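Notebook, path surfaces and drainage -- Karkstead grounds
April 2021
Entry by M. Betancur, with A. Russo

Carried on with the infiltration tests. Same method as in February: single ring, pushed in to the scribed line, bentonite bead around the outside on the hard surfaces, 200 ml poured onto a plastic sheet inside the ring, sheet pulled, timer started. Stopped timing when the surface inside the ring went from shiny to dull. Arturo timed, I poured and wrote.

The February readings on the packed gravel are not worth much. The ground was close to saturated and the ring leaked on the downhill side, so those times came out too fast. I have struck them through in the old book and left them legible. Do not copy them into the spreadsheet.

Gravel: slow. Water sat on the surface long enough that we could see fines floating. Scraped the crust off with the edge of a trowel and repeated next to the first spot, and it took the water much faster. So the top skin is sealing and the layer under it is still open, at least where we tried. Arturo thinks this is foot traffic plus the fine topping that went down with the last delivery from Marchetti. I would like a sieve test before we say that to anyone.

Brick: joints take nearly all of it, as expected. Where the joint sand was full the ring drained evenly. Where moss had got in, water stood over the joint and crept sideways under the bentonite. Had to redo one ring for that reason. Second bead was thicker and held.
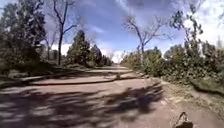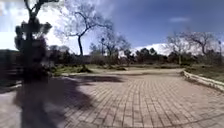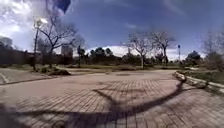 Path surfaces on the grounds: packed earth and fine gravel in the first, brick pavers in the second and third.

Shade matters more than I had allowed for. Moss was worse in the joints that stay out of the sun, and the sealed skin on the gravel was softer there too. Need a column for sun or shade on the sheet, filled in at the time of the test and not from memory afterward.

Soil next to the paving: took 2 cores with the hand auger. First one good to full depth. Second hit stone partway down and we kept what came up. Both bagged, labeled, in the cold room on the lower shelf. Texture by feel is sandy loam over something heavier, but my hands were cold and I would not trust it.

Equipment:
The Pladico moisture probe is reading high again. In dry sand from the bin it should sit near zero and it showed 5 percent. Wiped the pins, changed the battery, no difference. Tagged it and went back to weighing and oven drying. Slower, but at least we know what we are getting.
The Trultora ring has a slight flat on the cutting edge from the brick. File it before using it on soil.
Almost out of bentonite. Ordered more, to come with the sample bags.

To do:
Oven dry the cores, weigh before and after, write tare weights on the tins this time.
Sieve a scoop of the gravel topping from the crust and one from underneath.
Repeat the gravel rings after a proper dry spell, same spots. Arturo left nails with orange tape in the verge.
Ask whether the brick joints are due to be swept and refilled. If they are, we want readings before and after.

Question left over from lunch: does pulling the sheet disturb the fines enough to seal the surface by itself? Could pour onto a scrap of sponge and compare the two. -- MB

Try the sponge on the bench first, in a tray of the same gravel. I have a tray. -- AR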